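Dodside county clerk race – ballot order question

amoen: Does the county still rotate candidate names by precinct? Melnychuk is listed first on mine.

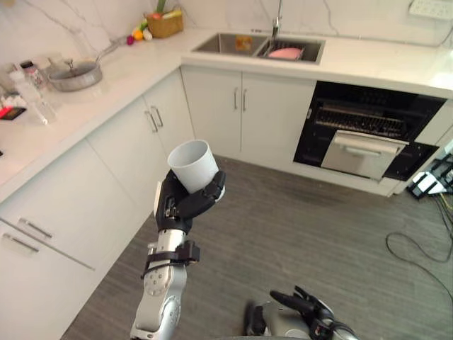
wruangrit: Rotation ended after the recount. Order is now set by a single drawing. A white cup like that one is all the drawing takes.

amoen: Disagree. The code still says rotate.

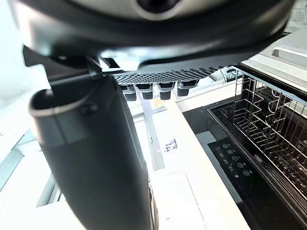 Reply 3

m_ankrah: Section 1638 was amended in January – one drawing, all precincts. Melnychuk drew first, Midtbø second.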